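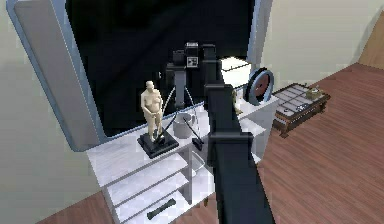
Training a household robot in simulation has become an ordinary part of research practice, and the question that now occupies the group at the Honorato Institute is how untidy the simulation needs to be. For many years the rooms used for this purpose held a table, a block and little else. The rooms used in the Skurent programme are furnished as a family might furnish them, with objects kept because someone likes them. A single shelving unit may carry a statuette, a pail, an old-fashioned camera on a tripod and a large wheel standing on its edge, while a dumbbell lies on a shelf lower down. A robot arm that reaches towards such a shelf must find its way among things of very different shape and height, and its own links hide part of what lies behind them. The programme was set up to find out whether practice of this kind leads to better behaviour in rooms the robot has never entered, and its first full set of results was released on 14th May.

The findings are encouraging, with some reservations that the authors state plainly. A control policy trained in the furnished rooms, and then tested in simulated homes that had been withheld from training, completed more of its assigned tasks than a policy trained for the same length of time in sparse rooms. The improvement was greatest where the robot had to move from one room to another before reaching for an object. It was smallest on open surfaces with nothing in the way, where the older method already did well.

Kelly Cordeiro, who leads the programme, is careful about the claim being made. "We have shown that clutter in training helps with clutter in testing," she says. "That was expected by most people in the field, and it would have been a surprise to find the opposite. What we wanted to know was where the help comes from, and whether it could be had at lower cost."

The question of cost is a serious one. A furnished room takes much longer to prepare than a bare one. Every object needs a shape that the software can use to work out contact, a weight, and a position in which it will rest without falling over. The Skurent library holds 1037 objects, and these have been arranged in 712 rooms. Early in the project the arrangements were made by hand. The task was later passed to a program named Jovar, which proposes a layout, lets gravity act on it, and rejects any room in which an item has toppled, sunk through a surface or blocked a doorway. Staff at the Institute still look over the accepted layouts, and they continue to remove a number of them for reasons the program does not recognise, such as a chair that no person could sit on because it faces directly into a wall.

The robot itself is modelled as a mobile base with one arm. It receives pictures from its own cameras, together with the angles of its joints, and it is given a short written instruction. The policy then issues a movement command many times a second. No map of the home is supplied. If the instruction names an object that cannot be seen from the starting point, the robot must go and look for it, and must remember where it has already looked.

This last requirement shaped much of the method. In the earlier experiments, the group trained searching and reaching as separate skills and joined them together afterwards. The join proved to be the weak point. A robot that had searched well would often stop in a position from which the arm could not reach, and the reaching skill had no means of asking the base to move. In the present work the two are trained together, and the policy is rewarded for arriving at a place from which the rest of the task can be carried out.

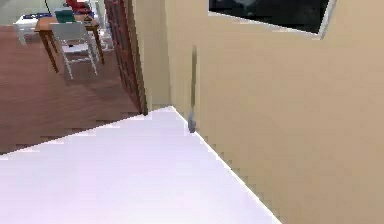 Training the skills together brought difficulties of its own. The combined task is long, and in the first trials the policy seldom reached the end of it, so that there was very little success from which to learn. The solution adopted was a graded course. The robot begins each exercise close to the object and already facing it. As its results improve, the starting point is moved back by stages, first across the room, then to the doorway, and finally into the next room. The course has 11 stages in all. A robot that begins to fail at one stage is returned to the stage before it until its performance recovers.

Doorways deserve particular mention, as they accounted for a large share of the remaining failures. From inside one room, the opening shows only part of the room beyond. A table may be visible while the far end of it is not, and the policy must decide whether what it can see is reason enough to go through. Policies trained in sparse rooms tended to treat the doorway as the limit of the search. They would turn repeatedly in the first room, examining the same surfaces, until the time allowed had run out. Policies trained in the furnished homes passed through more readily, although they sometimes did so too early and left the first room half searched.

The group tested several explanations for this difference. The most direct was that the furnished homes simply contain more examples of objects seen at a distance through an opening. To examine the point, the researchers prepared a further set of homes in which the furniture was kept but the small objects were taken away, apart from the one named in the instruction. Policies trained in these homes were nearly as good at passing between rooms. They were noticeably worse at the final reach, where they brushed against neighbouring items or attempted to close the gripper on the wrong one. The authors conclude that large furniture teaches the robot about moving through a home and small objects teach it about using its arm, and that a laboratory with limited means might prepare the two separately.

There is also the matter of appearance. The images produced by the Skurent software are simple by the standards of modern computer graphics. Shading is flat in many places, and the edges of large surfaces can look stepped when seen at an angle. The group considered moving to a more realistic style of rendering and made a trial of it. The more detailed images took far longer to produce, and the robot therefore had much less practice in the same number of hours. On balance the plainer images gave the better policy. Dr Cordeiro notes that the comparison depends on the computers available and may come out differently elsewhere.

Readers outside the field will naturally ask how a policy trained in this way behaves on a physical machine. The report gives only a limited answer. Trials were held at 2 sites, one of them a furnished flat maintained by the Institute and the other a test house at Bositz. In both places the physical robot was able to search and to approach without further training. Grasping was less reliable than in simulation, especially with thin handles and with objects that shifted when touched. The authors attribute most of this gap to the way contact is calculated, and they do not present the trials as evidence that the system is ready for use in people's homes.

"A simulated pail weighs exactly what we say it weighs," Dr Cordeiro observes. "In the test house, one person had left water in the bottom of it. The robot coped rather badly, and we learned a good deal from that afternoon."

Several changes have been made in response. The weight of each object is now varied from one exercise to the next, as is the friction between the object and the surface beneath it. The policy is also given a short history of the forces at the wrist, which allows it to notice when a grip is slipping. These additions are being studied at present, and no figures for them have been published.

The Institute has decided to make the room layouts and the Jovar program available to other research groups, together with the instructions used in testing. Some of the homes will be held back so that results submitted from elsewhere can be judged on rooms that nobody has trained in. Groups wishing to take part are asked to report the total amount of simulated practice used, along with the rate of success, so that methods may be compared on an equal footing.

A second round of physical trials is planned at Bositz for October. It will concentrate on tasks that require the robot to carry an object from one room to another and set it down on a surface where other things may already be standing. Placing has received less attention than picking up, both at Honorato and in the field generally, and the group expects its present policy to perform poorly at first. The course of graded exercises is being rewritten for the purpose, with the robot beginning beside the surface on which the object is to be placed.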